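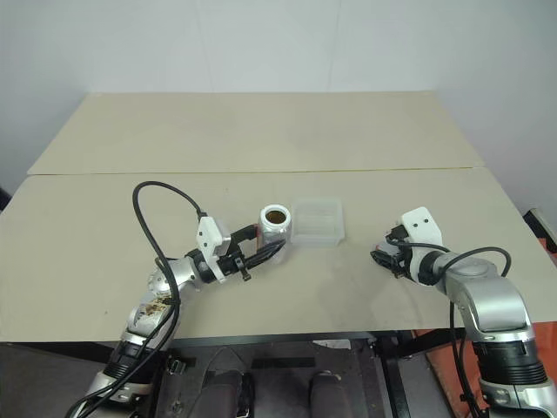
Gruvetti, who has wired more of these benches than anyone at Vaston, maintains that teaching a robot by remote control is mostly a matter of teaching the human to sit still. I took this for false modesty until I had a go.

The idea is simple enough to explain to a relative. You hold a pair of hand controls, the robot's arms copy you, and everything you do is recorded. Do the job often enough and a learning program studies the recordings and attempts it alone. There's no code to write, only your own clumsiness to face, faithfully reproduced in metal.

The job at Vaston is a cup and a clear plastic container on a bench, with two arms to deal with them. A toddler would have it sorted before morning tea. My first try ended when I scratched my nose, a gesture the left arm honoured with great commitment. Engelbrecht wrote "operator itch" in the log, where I gather it has its own column.

What you lose is touch. Your fingers close on a trigger, the gripper closes on the cup, and whether you're holding it or crushing it is something you judge by eye, like parking someone else's ute.

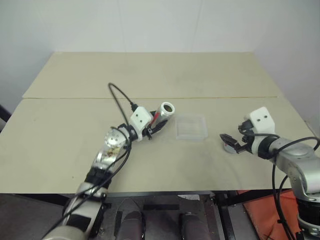 By the second hour I had stopped talking and started breathing through my mouth. The software, called Ilance, lets you throw out a bad run with a foot pedal, and I pedalled like a church organist. Of my 95 attempts, the lab kept about half. Hesitation is the usual sin. If you dither over the cup, the robot learns that dithering is part of the work, and will dither with total confidence for the rest of its career.

Smoothness isn't everything, either. Engelbrecht likes a few runs with a fumble and a recovery — a slipped grip, a second go — so the machine has some notion of what to do when life goes wrong. I was able to supply these in bulk.
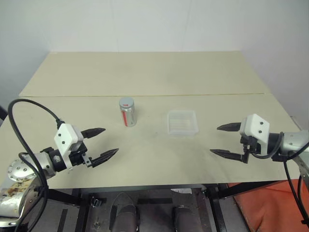

What the robot made of it

The trained version won't be tried until June, when my habits will be blended with those of steadier people. I've asked to be told which bits are mine. Gruvetti says I'll know them when I see them.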